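4. Setting out the foam shape block

Read this section before you put the block in front of anyone. The Pridanis booklet that comes in the box gives it half a page, and most of that half page is claims about what the block will do for concentration. We make no such claims. It is a piece of blue foam with shapes cut into the top. Set out properly, it gives a fair sorting task. Set out badly, it gives a task that is hard for the wrong reasons.

4.1 Before you start

You will need the block, the bag of loose pieces, a flat surface and a light you can move or switch off. The cloth mat sold as an extra is optional. We tried it and could not see what it added, apart from a ruck for the block to catch on.

Leave at least 34 cm of clear surface in front of the block for the loose pieces. The booklet says this can be "adjusted to suit". In our view it can't be adjusted by much before pieces start going on the floor.

4.2 Placing the block

1. Wipe the surface and let it dry. Foam picks up crumbs and grit, and grit ends up in the holes.

2. Put the block down with the cut side up, one long side towards the user.

3. Turn the block so that the wide plain margin is nearest the user. Whoever is working will rest a hand there, and it is the only part of the top with room for one.

4. Check the corners from above. The star should be at the left of the middle row and the large round hole in the middle of it. If the star is on the right, the block is back to front.

5. Press down lightly on each corner in turn. If the block rocks, the surface is uneven or something is underneath it.

Note: Do not stick the block down with double-sided tape, whatever you may have read. It tears the foam when you lift it. If the block slides, the surface is probably dusty.

4.3 Lighting

The holes show up as darker blue against lighter blue, and that difference is all the user has to go on from a distance. A lamp directly overhead is usually good enough. A low lamp to one side throws shadow across the smaller openings and makes a square harder to tell from a round.

6. Stand where the user will sit and look at the front row. You should be able to tell the small rounded square from the small circle beside it without leaning in.

7. If you can't, move the lamp before you blame the user. Too many poor scores are put down to the person when the lamp is at fault.

Caution: Keep hot lamps well away from foam.

4.4 Checking the layout

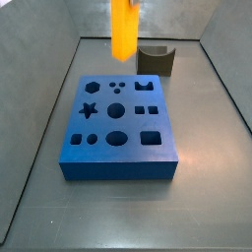 Photo: Zurkow Workshop Notes, 11 March 2023

Compare your block with the photograph, reading each row from the left. Older blocks may be cut differently, and the guide cards only match this one.

Back row: scalloped flower or cog, group of three small round holes, wide shape with an arched notch.
Middle row: five-pointed star, large circle, two small squares side by side.
Front row: small rounded square, small circle, long oval, larger rounded square.

Count each hole in the group of three, and each of the paired squares, as a separate opening. The booklet treats them as single shapes on one page and separate ones on the next, so decide which way you are scoring and write it on the sheet.

4.5 Offering the pieces

8. Offer one piece at a time, held upright over the back of the block, and lower it slowly. Tipping out the whole bag tests patience more than sorting.

9. Start with the large circle. It has no wrong way round, so a failure there tells you something useful.

10. Leave the star and the notched shape until last. Both depend on turning the piece, and it is unfair to score them with the easy ones.

11. Stop after 3 tries at the same hole and move on.

Note: The Zelex score sheet marks out of 100 and calls 80 a "pass". We have found no explanation of where that line came from. Use the sheet for keeping notes if you like it, and ignore the pass mark.

4.6 Putting away

12. Take out every piece. Anything left pressed into foam for weeks may leave the hole slack.

13. Store the block flat, with nothing on top of it.

14. Check the edges of the small squares every so often. The strip of foam between them is narrow, and we would expect it to go first.

Replacement blocks are listed by Fragkou as "everlasting". Keep the receipt.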